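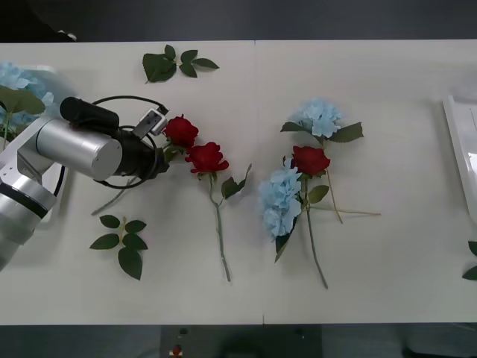 Photograph: Senthil Shenoy, Magbanua School of Floristry. For enrolled students only.

FLORAL DESIGN STUDIO — HANDOUT 4
Working with Artificial Stems: Sorting, Foliage and Placement

Artificial material is used throughout the first half of the unit. It permits students to repeat an exercise several times with the same stems, and it removes the question of conditioning until the basic movements of the hand have been learned. Students are expected to treat it with the same care as fresh product.

1. Laying out

All stems are to be laid flat on a clear, pale work surface before any are placed in a vessel. Blooms should not rest on one another. Where two roses of the same colour are used, as with the red pair, compare the heads before deciding on position. The more open flower generally sits lower in the design and carries the visual weight; the tighter one is set higher or further out.

Leaf sprigs that have come away from their stems are kept on the table and are not returned to the stock drawers. They will be wanted at the finishing stage. Rose foliage has a serrated edge and should be kept apart from smooth, oval leaves of other kinds.

2. Handling

Lift each flower from directly beneath the head, supporting the stem with the other hand if it is a long one. Petals are not to be pinched or used as a grip. Wired stems may be curved gently over the thumb; sharp bends weaken the wire and will be marked down. Each student is issued 20 stems for the term, and replacements are charged at cost.

3. Mass flowers in a clear vessel

Hydrangea is a mass flower. A single bloom may fill the mouth of a small rectangular container, with its own broad leaves forming the collar. In a transparent vessel the stems are part of the design and will be assessed as such. They should run cleanly towards the base without crossing more than necessary. Wipe the inside walls before the first stem goes in.

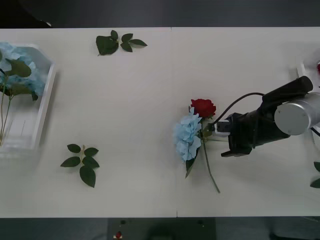
Teresa Ó Conaill has asked that a caution be added on this point: in her view students reach for loose foliage too early, and a hydrangea already well furnished with leaves seldom needs any more. She recommends turning the vessel through a full circle before adding a sprig.

4. Assessment task

Prepare 2 arrangements, one in a clear container and one in an opaque container of similar height. Submit a written rationale of no more than a page, naming the focal flower in each — the rationale is worth 33 per cent of the mark. Work is due in November. Enquiries should be directed to Trinidad Marquez at the Jarneddale campus office.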